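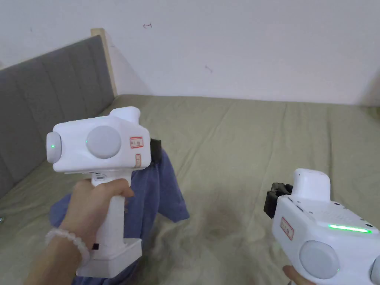 Fold Number 43

Skolgate paid by the fold, and I had a blue thing and an olive sheet, so off I went! Grippers up, green lights on, pinch, lift, over. Somewhere a model would learn sleeves from me (poor model).
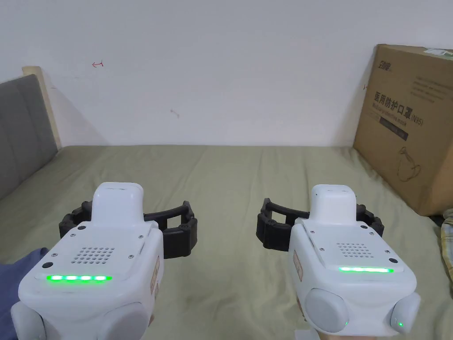 Then my phone buzzed. It was Sang-wook Seok, who checked our uploads. "You hum," he wrote. "All 43 of them. Same song." I went hot to the ears. "Should I stop?" "No," he wrote. "What's it called?"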